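The white table stays: tidying up at Ditevmont

I've wanted to poke my nose round the door at Ditevmont for ages, so when the woman who keeps the place in order said I could come and chat while she got on with things, I was there before she'd put the kettle on!

It's a shared workroom above the old Loten shop, and anyone who has used it over the winter will know how bad the clutter had got. "You couldn't put a cup down," she told me. "People would finish for the day and just leave whatever was in their hands."

So where do you begin with a room like that? With the table, apparently — always the table. "If the top's clear, everyone behaves. If there's one thing on it, by teatime there are twenty."

I asked whether she'd bought lots of clever storage, and she laughed at me. She had a budget of 500 pounds and spent 49 of it, mostly on hooks and a new bin. The rest is still sitting there for June, when she'd like to get the walls painted (white again, before you ask).

"I did look in the Lazaridis catalogue," she admitted. "Lovely stuff. Then I saw the delivery charge and shut it again."

Her one firm rule is that small things get a home before big things do. Bags and cables come last, and they're what she moans about most. "Cables breed. I put five away and there's another one across the floor."

She is softer about the odds and ends. I'd have been ruthless, but she likes a room to have something in it that isn't useful, and I came away thinking she's probably right.

Before I left I asked for her favourite bits of the room, and she gave me two.

The table and what's under it

"It's plain and it's white and it wipes clean. And there's the shelf unit at the far end, so things can go underneath." She's fond of the grey mat too, for standing on.

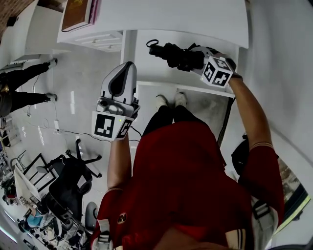 The window

"You get a bit of green," she said. She had her tea there while we talked, and told me she's been asked to do the store cupboard at Clallelell next. She hasn't said yes yet — she wants to see inside it first.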